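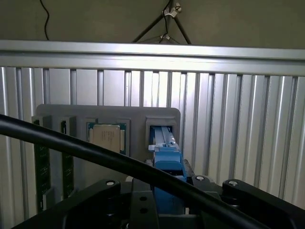 Slower than you think it ought to go, and then halve it, was the first thing I heard from Phyllis Greenwood, and she wasn't even talking to me. She was talking to a Year 11 girl with a laptop on her knees and a muesli bar in her teeth, who nodded, typed something, and sent the arm off again towards a processor that probably costs more than my car's last service.

I'd driven down to Havis to spend an afternoon with the robotics club at Mellor College, and I'll admit I was expecting wheels. When I was at school, robotics meant a thing with wheels that ran into the skirting board. Maybe it had a flag on it. These kids don't have anything with wheels. They have an arm, a black gripper and a grey tray with computer parts sitting in slots, and what they want, more than anything in the world as far as I could tell, is for the gripper to take a part out of the tray, carry it over to a board and put it in properly without anyone touching anything.

That's it! That's the whole thing, and it's so much harder than it sounds that I was completely hooked by half past four.

The reason for all this is the Clurier Cup, which is on in August and which I'd never heard of either. Each team gets a box of parts and a bare motherboard, and has 90 seconds to get as much fitted as it can. Memory, processor, a few other bits. You score for each part seated, you lose points for anything dropped, and if you bend a pin you're done for the round. Last year Mellor came second with 1,712 points. Stukport High won it with 1,781. I know those numbers off by heart now and I'd only been in the room ten minutes, because someone has written them on the whiteboard with STUKPORT in capitals and a very unkind drawing of a possum, which I gather is their mascot.

The Mellor kids will tell you exactly where those points went. It was one stick of memory. The gripper had it, the arm got it over the slot, everything looked lovely, and then it went in with one end down and the other end still up. "It was in," said a boy called out from behind the bench. "It wasn't in," said three other people, wearily. They've clearly had this one out before.

So memory is where most of the practice goes. If you've ever built your own computer you'll know the feeling of pushing a stick of RAM home, that horrible moment when you're leaning on it and thinking surely this much force will break something, and then it clicks. You feel the click in your thumbs. The robot hasn't got thumbs. What it has is a reading of how hard it's pushing, and a view from the wrist, and the students spend a remarkable amount of time staring at that view on a monitor and arguing. From up there you get the gripper along the bottom, with its screw heads, and the tray behind it with the green memory modules at the left and the processor in the middle, and very often you also get a great fat cable lolling right across the lot.

The cable is a sore point. When the arm swings one way it hangs out of sight, and when it swings back it drops straight in front of the tray, and then the program that's meant to find the edge of a memory module finds the edge of the cable and is terribly pleased with itself. I watched this happen. The gripper set off with total confidence towards nothing at all, closed on it, lifted it up and delivered it to the board. There was a round of applause.

There are two schools of thought on what to do next. The muesli bar girl (she runs the software side, and asked me to leave her name out so her nan won't ring the magazine) wants to teach the program to ignore anything black and shiny. The mechanical lot want to tie the cable back and get on with their lives. They've tried tying it back. It came round at full stretch and tugged, and the arm, feeling something pulling on it, did the sensible thing and stopped dead. You can't fault it really. I'd have stopped too.

Greenwood mostly stays out of it. She started the club after years of teaching woodwork and you can tell, she has that woodwork teacher habit of standing just behind somebody's shoulder until they notice the mistake on their own. I asked whether she knew the answer to the cable business. She said she had an idea but they hadn't asked her. I said couldn't she just tell them? She looked at me like I'd left a chisel on the floor.

The processor is the other big job, and it's oddly beautiful to watch. It's a little green square with a metal lid, and it has to be lowered flat, dead flat, and the right way round. The first version of their program got the position right every time and the rotation right one time in four, for the excellent reason that a square looks the same from every side if you're not paying attention. Now the program hunts for the lines of printing on the lid and works out which way is up from those. It works well under the ceiling lights. When the late sun gets onto the aluminium framing it works less well, and someone has to get up and drop the blind, and they're worried about what the lighting will be like at the Cup. Last year was in a gym. This year might be a shopping centre.

I got a turn, in the end. You can drive the arm by hand from the laptop, nudging it a millimetre at a time, and they let me have a go at lifting a memory module. I was so careful. I took roughly six minutes and got it clear of its slot, and I was just turning around to be congratulated when I leant on the space bar, which is the one that opens the gripper.

It fell on the mat. (It was an old dead one, they'd swapped it before they let me near it, and I'm choosing to take that as good manners.)

By then it was nearly six and there were parents idling in the car park. The software girl wanted one more run. The arm came across, slow as treacle, the cable slid along behind it, and everybody stopped packing up their bags to see which side it would fall.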